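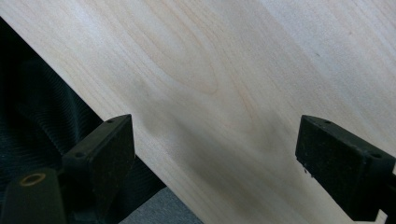

I went back to Mumville last weekend, and I have to tell you about the toy museum, because I've been boring my family with it ever since and they'd like me to stop.

If you've never been, Mumville is one of those towns you drive through on the way to the lake. One main street, a bakery that sells out early, and a big brick building that used to be a button works. The museum has the first two floors. I'd been once before, in March, when half of it was closed for roof repairs and all I got to see was the marbles. (They were good marbles! But still.)

This time everything was open, and there's a summer show on called Small Wheels, all pull-along toys and little carts and trains. It runs to 1,790 pieces, according to the sign at the desk, and I believe it, because I was in there for most of the afternoon and came out needing a sandwich.

The first room is the ducks. I don't know what else to call it. Pull-along ducks, three long cases of them, from little stubby ones you could close your hand over to one the size of an actual goose. Some have leather feet that slap the floor when they roll. There's one you're allowed to pull yourself, up and down a strip of linoleum, and I waited behind two very serious four-year-olds for my turn. Worth it. The slapping is louder than you'd think.

Past the ducks you get to the Šimko room, and that was the part I'd come for. Šimko was a family workshop that made carts and farm animals, and my grandmother had one of their horses on her windowsill my whole childhood. It was dark red with a chip out of one ear, and we weren't allowed to touch it, so naturally we all did. I'd never seen another one. Well, they have 17 of them, all lined up nose to tail, and every one has a slightly different face. One looks worried. One looks like it has heard some gossip. I stood there grinning like a fool.

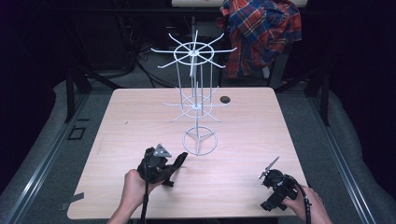 What I liked is that the labels tell you who played with the things as well as who made them. You get a line or two from whoever gave the toy, stuff like "my brother threw this down the well and my father went in after it." There's a milk cart with teeth marks all along one side, and the label just says "the dog, also possibly me." More museums should do this.

Upstairs is the train layout, and I'll be fair and say it's not really my thing, but I watched it go round for a good while. It has a tiny town called Prorholm with a tiny station, and if you crouch down you can see that someone has put a wedding party on the platform and a man running for the train with his hat blown off. There's a step for kids to stand on. I used the step.

A few practical bits if you're thinking of going. Parking behind the building is free but it fills up by late morning. The stairs are steep and the elevator is around the side, next to the coat hooks, with a sign you will miss because I missed it twice. The café is just a counter with coffee and lemon bars, so eat first or plan on the bakery. And take some cash for the shop, the card reader was down when I was there.

Oh, the shop! I was very restrained. I bought a set of postcards of the horses and a little kit from Ustance, the kind where you sand and paint your own animal. Mine is supposed to be a cow. I haven't started it yet, mostly because I can't decide whether to go proper brown-and-white or just make her dark red like my grandmother's horse. I've left it up to my sister, who has now changed her mind three times. 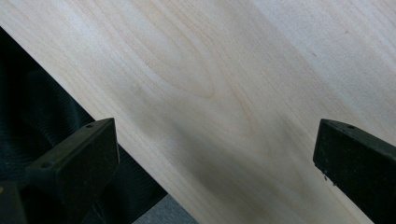 Pale wood, lovely grain.

Small Wheels is on until the end of the summer, and I'm going back with my mother, who wants to see the horses for herself and has already told me she remembers the chip being on the other ear. If anybody reading this has a Šimko piece at home, send me a picture, please. I'd especially love to see a cow, so I know what I'm aiming for.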